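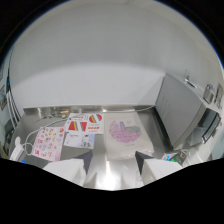
Yasuo Kuroda writes to me that letters are finished, because a stamp now costs more than a coffee did when we were students, and who will pay that to say the weather is nice. I promised him an answer. It became long, so I put it as a thread. 28/08/2026

I have written letters to pen friends since I was 19. In the beginning it was only to practise my English. My teacher said that I must find a person who doesn't know my language, so that I can't cheat. She was right, I would have cheated.

My first pen friend lived in Grimshaw and wrote in green ink. For the first year I understood perhaps half of each letter. I kept a dictionary on my knees and wrote the new words on the back of the envelope. I still have those envelopes. "Drizzle" is on three of them, so it seems I didn't learn it quickly.

Yasuo says that an email does the same job in one second. Yes, and I send emails every day. But I can't remember one email from last February, and I remember very well a letter from the same month, where my friend's sister had locked herself out in her slippers and had to eat supper with the neighbours.

What does a letter cost me? I checked, as he asked for it. Last year I sent 51 letters. Paper and envelopes I buy at Brasumen, the small shop behind the station, and stamps at the counter in the same street. All together, with postage abroad, 3730 crowns. For me it's a hobby that costs less than his fishing.

(Yasuo, I have seen the new rod. Please don't write to me about the price of stamps.)

Some people asked me in messages how to begin if you have nobody to write to. I began with a list in a magazine, but that magazine doesn't exist any more. Now I would ask in a library, or at an evening class. In our town the class for beginners has an exchange with a school in another country, and they always look for adults.

The first letter is the hardest one. Don't tell your whole life. Tell what you did yesterday, where you live, what you can hear from the window. Then ask two questions. If you ask ten, the other person feels that he must fill in a form.

About paper: I use the thin Vornari pad with lines. I can't write straight without lines, my words climb up to the right like a staircase. Thick paper is beautiful, but it makes the letter heavy, and then you pay the next price for postage.

About pens: any pen. I have a Savico which leaks a little when it's hot, so in summer I use a simple ballpoint. I was once ashamed of the ballpoint. My friend in Grimshaw said she had never noticed.

Stickers, since two people asked — I do put them on the back of the envelope, one or two. Not near the stamp and not near the address, the sorting doesn't like it. My friend's grandchildren take them off before she can open the letter.

A thing which I find difficult even now is the ending. "Yours sincerely" sounds like the bank. "Love" was too much for me for many years, in my language we don't give this word so easily. I wrote "Warm greetings", and later I learned that English people hardly say it. But she began to use it too, so now it's ours.

Tsutomu Tamura asks below if I keep copies of what I send. No. I tried it for one winter and I began to write more carefully, with longer sentences, as if somebody would print them. The letters became boring. Sometimes I tell the same story twice and my friends are kind about it.

And the slowness, which Yasuo calls the biggest fault. A letter to Grimshaw takes nine days when all is well. When I had my operation, the answer to my bad news came when I was already at home and walking to the shop. I read it on the stairs. It was full of worry for me, and I was well — I sat there quite a long time with my bag of potatoes.

Yasuo, your address is still the one by the harbour? I will send you one next week. You can answer by email if you must.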